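Notebook, Gistby house, back bedroom. July, entry begun 9.40

Textiles, cont. Carrying on from the bed linen sheets. Today the dark cloths, handled on the bed because the long table at Erklow is still taken up with the curtain lengths.

Surface: pale blue quilted bedspread, white floral print, left on. I considered stripping it back to a plain sheet, but black against pale blue gives a clear edge and the quilting stops thin fabric sliding. Drawback is lint. The black picks up every pale fibre, so roller both sides before the cloth goes into its sleeve. Roller heads are the Briltik ones, 100 mm. One head did 3 cloths before it stopped lifting anything. Ordered more.

Method as settled this morning:
Lay the cloth out in one layer. Square up one corner first and work from there. Do not pull from the middle, it drags the weave and the far hem comes in.
Smooth outwards with the flat of the hand. No ironing, no steam.
Measure both diagonals, then the sides. If the diagonals disagree by more than 4 mm, lay out again before writing anything down.
For the folded measurement, bring opposite corners together, gather at the point, let the rest fan out. Note where the cloth wants to crease by itself. Old fold lines show up at this stage and are worth recording, they tell us how the thing was kept.
Roll on a tube where the size allows. Otherwise fold with tissue in the bend.

The gathering step needs care. Pinched too tight, the point holds a crease for a good while afterwards and the next person will log it as an old one. Hold it only as long as the reading takes. Mark a fresh crease "ours" on the sheet if one is made. I have gone back and done this for the first cloth, where I could not swear to which was which.

Fibre: first cloth reads as cotton by hand and by weight. Second is a blend, slippery, static. Not going to guess further without the microscope. Leave the fibre box blank on the form and pencil "see notes" — the Baumgartner template will accept a blank but rejects a question mark.

Light: window side is best until late morning, after which the foliage outside throws a green cast and the blacks are hard to tell apart. Two of the cloths looked identical at 11.15 and plainly different an hour before. Do colour comparison first thing, leave measuring for later in the day.

Room: wardrobe not to be opened while cloth is out. The carved panel with the character medallion is on the furniture list already and gets its own entry, I have only checked that nothing leans against it. The transom above stays shut when there is a breeze. Clock to be listed with the small items, not with the furniture.

Sleeves: polyester, 100 in the pack, open on the long side. They are too narrow for anything folded once. Fold twice with tissue or use a box. Label goes on the outside, lower left, pencil only.

To do:
Second diagonal on cloth two, missed it.
Ask Erklow when the long table is free.
Tissue, acid-free, wide roll.
Decide whether the bedspread is logged before or after it stops being a work surface. I would say before.

Stopped 12.30.

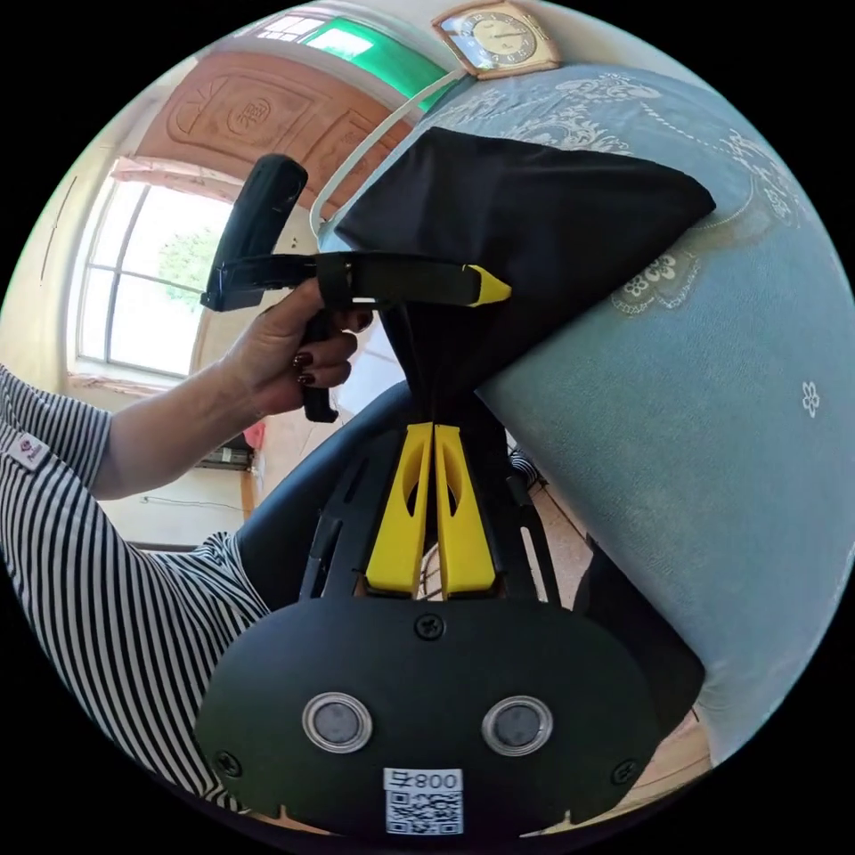

Black cloth on the quilted bedspread, gathered at the point and fanned out. Carved wardrobe panel behind.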